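Print | E-mail

About Wirham

Wirham is a family-run company that hangs and repairs interior doors for homes, rental units and small offices. Karim Ouali started it with his brother Mahmoud after 14 years of working for other contractors. Last year the crew finished 447 jobs.

Lumturie Karagiannis runs the office and gives all the quotes. Marthinus Coetzee handles repairs, mostly sticking doors and worn hinges. We take on one new apprentice every September.

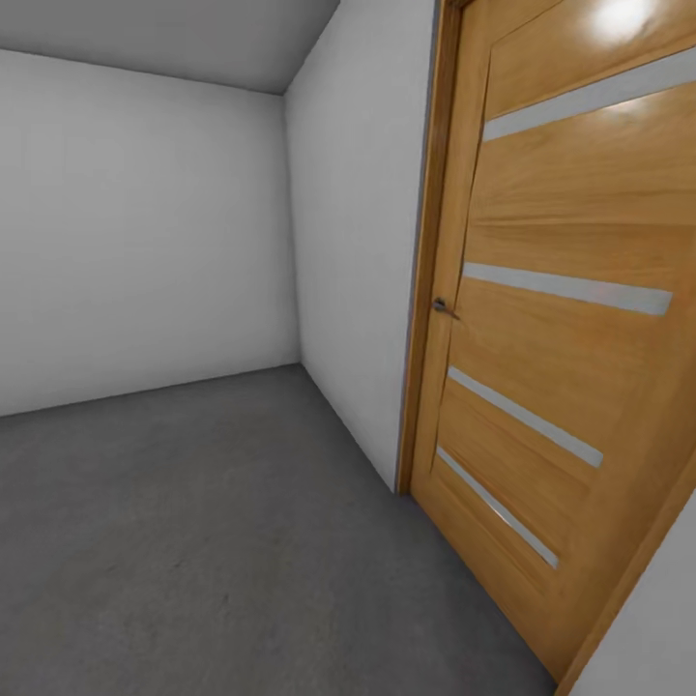
Wooden door in a plain white room, computer rendering.

Quotes are free and stay good for two months. For work in occupied buildings, please call the office first so we can agree on hours.

Print this page | E-mail this page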